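Home | Store Fixtures | Produce Displays | Baskets | Practice Goods | Contact

Print this page | E-mail this page to a colleague

Tejada Practice Store Set 201

The Tejada 201 is a furnished produce corner for retail training rooms, life skills classrooms and merchandising workshops. It is supplied by Hilleck as a complete set or as separate items. The set consists of one produce stand, one round table, one hand basket and a carton of artificial vegetables. Small packaged goods are ordered separately from the Gromwood list.

All items are intended for indoor use on a level floor. The stand is shipped in two cartons and the table in one. Assembly requires two people and the hex key packed with the hardware. Tighten the frame bolts by hand first, check that the stand sits square, then finish with the key.

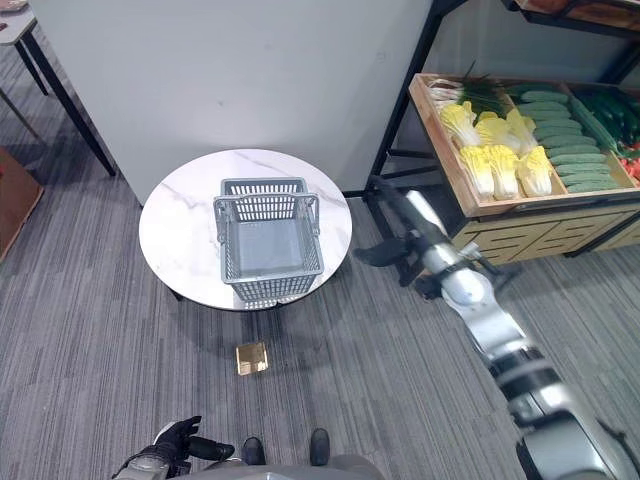
Produce stand. The stand has a wooden body on a black metal frame. The upper tray is light wood and is divided into compartments, so that each kind of vegetable keeps its own place during restocking exercises. Napa cabbages set in two rows of three make a suitable starting layout, with the green onions behind and to the left. The lower section is a light wooden cabinet with dark slat patterns on the front panels. Rated tray load is 41 pounds, evenly distributed. Do not lift the stand by the tray.

Table. The round top is white with faint gray veining and serves as a packing or checkout surface. Wipe with a damp cloth and mild soap. Scouring powder will dull the finish. Felt pads are available for hard floors.

Basket. Gray plastic, perforated sides, solid floor, two handles. Both handles must be raised and held together when the basket is carried with goods in it. Replacement handles are sold in pairs under the Pevley name and fit all baskets supplied after April.

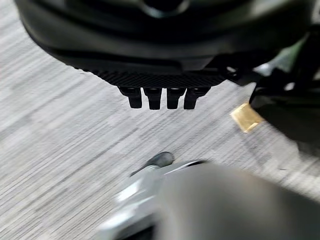

Floor and clearance. The set may be placed on carpet or on hard flooring. Allow 4 feet of open floor on the customer side of the stand and the same between the stand and the table. A plain floor in a pale gray is recommended where trainees practice picking up dropped goods, as both dark and brightly colored packages are easy to find against it. Remove loose mats before use. On thick carpet, recheck the level after the first week and adjust the feet if the tray has settled to one side.

Artificial vegetables. The vegetables are display pieces and are not food safe. Keep them away from heaters and direct sun. Dust with a soft brush. Dirt in the leaf folds can be removed with lukewarm water, after which the pieces should dry completely before they go back in the tray.

Spare parts. Feet, bolts and tray dividers are stocked. Quote the number 201 and the part name when ordering. The minimum order for loose bolts is 200.

Reader comments

Do the dividers come out of the tray? We want to use one side for squash.

Themba Ndlovu: Two of these in our training room. Stand is solid. The bolt bags were not labeled, so lay everything out before you start. The long ones go in the lower frame.

Would like to see the table offered in a smaller size. Ours only just fits next to the door.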